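Monofin Evenings Return to the Skurkstead Pool This July

If you have ever stood at the shallow end of the Skurkstead pool on a summer evening and wished you could cross it with both feet together and your arms stretched out in front of you like a dolphin on an errand, then you will be glad to hear that the monofin evenings are coming back. They start again in July, every Wednesday from 6:30 until 8, and the first two sessions are already close to full.

For anyone who missed them last year, a monofin is a single wide blade with two foot pockets side by side, so that your feet are held together and the whole body has to do the work. It is the same piece of gear you find hidden inside a fabric tail, but most of the people who come to the Skurkstead evenings swim with the bare fin, partly to save money and partly because it dries a great deal faster in the back of the car. Tails are welcome too, of course, and last summer there were some beautiful ones, including a copper-colored one that a grandmother from Palma Street had sewn herself over the winter (she says she will be back, with a new one in green).

The sessions are run once again by Jianguo Ye, who grew up swimming in cold lakes and came to monofins rather late, in his forties, after a knee injury made the ordinary kick uncomfortable for him. He is a patient teacher and he talks the whole time, which is a comfort when you are face down in the water and not at all sure where your legs have gone.

"People come in thinking it's all in the feet," he told us while he was putting the lane ropes away after a practice morning. "Then they go two yards and stop. It starts up here, in the chest, and you let it roll down. I tell them to press the chest, lift the hips, and wait. The waiting is the hard part! Everyone wants to kick again before the first kick is finished."

New swimmers spend their first half hour without any fin at all, just learning the wave from the wall to the first ladder and back. After that they are given a soft training fin, which is short and floppy and forgiving, and only when that feels easy do they try one of the stiffer blades. Jianguo keeps a row of these on the bench in different sizes, and he would like everyone to know that a fin should feel snug around the heel without pinching the toes. If your foot slides when you point it, go down a size. Thin neoprene socks help a lot with rubbing, and you may bring your own or buy a pair at the front desk.

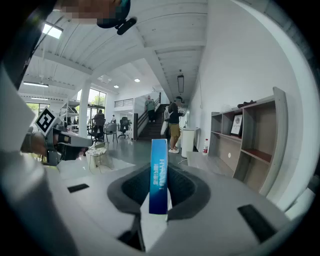 The pool bought most of its training fins this spring from Sudia, a small maker that sells direct, and the order took longer to arrive than anybody had hoped. There are now enough for every beginner in a session to have one at the same time, so the long waits on the tiles that some of you wrote to us about last August should be a thing of the past. The fins cost $145 a pair of pockets and blade together if you would like one of your own, and the desk can add you to the next order. Those who want something faster often move up to the Catosik, a longer blade with a firmer edge, but Jianguo asks that you swim at least a month with a soft one first. Strong blades are hard on the ankles and the lower back, and he has seen keen people spend a lot of money in June and then sit out the whole of July with a hot water bottle.

Money for the fins came from the sponsored swim in the spring, which some readers will remember as the very wet Saturday when the parking lot flooded. The target was 3000 dollars and the swimmers passed it before lunch, thanks in good part to the families who came along to do a length or two and then stayed for the soup. What was left over has gone toward a new rack by the changing rooms, so the fins no longer have to live in a heap behind the kickboards.

There are a few things to know before you come. You need to be able to swim 25 yards comfortably in any stroke and to float on your back, and Jianguo will ask you to show him both on your first evening, with no exceptions for people he knows. Children can join from age eight, with a parent in the building. Fabric tails must have a monofin that can be kicked off without using your hands, and you will be asked to do that in the water, at the shallow end, before you go any farther. Please leave sequins and glued-on shells at home. They look lovely and they come off, and the filter had a miserable time with them last summer.

Nobody is to swim underwater with a fin on unless a partner is watching from the surface. Breath-hold games are not part of these evenings, and that goes for the older teenagers as much as for the little ones. Jianguo is cheerful about nearly everything, but he is firm on this, and he will send you to the showers for it.

The pool itself will be kept a touch warmer than for the morning lanes, and two lanes at the far side stay open for ordinary swimmers until 7:15. If you are one of the regulars who comes for a quiet half mile after work, you may want to know that a monofin pushes a fair bit of water around - you will feel it, especially near the turns - and the lane closest to the windows is the calmest of the two.

For those who fall in love with the thing, as quite a few people do, there is a gentle distance challenge that runs through the month. Swimmers write their yards in the book at the desk, and anyone who gets to 1000 before the last session receives a cloth patch in the shape of a tail. Last year's youngest finisher was nine and her oldest rival was seventy-one, and they were neck and neck for two weeks. Visitors who want to put in some extra yards can also use the Friday lunchtime swim, though only with a soft fin and only in the end lane.

The season closes with an open evening on the last Wednesday, when friends and neighbors can come and watch from the benches. There will be a short display by the swimmers, a relay that Jianguo insists is just for fun (it was not just for fun last year, as those who saw the final leg will agree), and lemonade and cake afterward in the side hall. Over 600 people looked in at some point during last summer's sessions, far more than the benches were built for, so do bring a folding chair if you have one.

A single session costs $9, or $6 for children, and the loan of a fin is included. You can book at the desk any day before closing, or by telephone in the mornings. Bring a towel, a bottle of water and a warm top for afterward, and try not to eat a big dinner beforehand. If all the places are gone on the evening you want, ask to be put on the waiting list, as there are usually one or two cancellations by the middle of the afternoon and the desk will give you a call.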